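Wamine Hall Users' Group — minutes, November

Item 2. Colour of the kitchen walls. Kazimiera Cieślak again proposed pale grey. Asked what it would cost, she had one quote, from Baran, and no second.
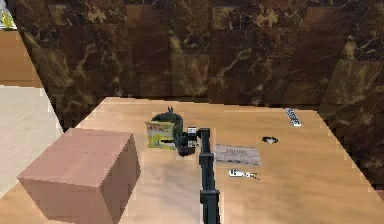
Table against brown marble tile, carton at left.

Item 3. Stenau claims its sealer lasts 12 years. Members doubted this, the firm being 8 years old. No order placed.
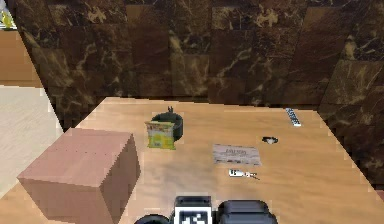

Brown marble tile, light timber tabletop.

Item 4. Hire fees. A rise to $16 an hour was moved and lost — no figures were tabled. Closed 8 pm.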